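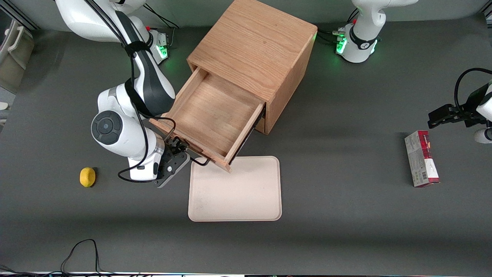 What is the difference between a box and a drawer?
A drawer is a box without a lid that lives inside another box, the case, and moves in and out of it along a straight path.

Chapter 4
Drawers and the Cases That Hold Them

In the previous chapter we learned to join four boards into a frame that stays square. Now we will use the same joints for a piece of furniture that has a moving part. For many students this is the first time when a small mistake cannot be hidden. A shelf that is one millimeter too long can be pushed into its place, but a drawer that is one millimeter too wide will not go in at all.

The words of this chapter

The case is the outer body. It has a top, a bottom, two sides and usually a back. The opening is the space in the case where the drawer goes. The front is the part of the drawer which we see when it is closed, and it takes most of the pulling and pushing. The side walls are often thinner than the front – they carry less load, and thin walls leave more room inside. The runners are the strips on which the drawer slides. In small pieces there may be no runners, and the drawer slides directly on the bottom of the case.

Handle or no handle

A drawer can be opened by a knob, by a hole cut in the front, or by the edge of the front itself. When there is no knob, the fingers must have something to hold, so leave the upper edge of the front free and round it a little with fine paper. Halina Laskowska, who taught drawer making at the Hukon workshop, asked her students to open every new drawer 300 times before they put oil on it. After this the places of rubbing are shiny and easy to find.

How far should it open?

A drawer pulled out too far becomes heavy at the front and tips down. The old rule is that one third of its length should stay in the case. If you need to see the whole inside, make the side walls longer behind the back wall, or add a small stop under the top panel.

Grain and movement

Oak and other solid woods become wider in damp air and narrower in dry air. The movement is across the grain, and along the grain it is very small. For this reason the grain of the side walls should run from front to back. Measure the opening on the day when you cut, and measure it again before gluing. A drawer fitted tightly in October, when the workshop is dry from heating, may stick in summer.

Before you continue

Take any drawer from your home and empty it. Look at how the front is joined to the side walls, and make a drawing of this corner in your notebook. You will need the drawing in section 4.1, where we cut our first drawer front.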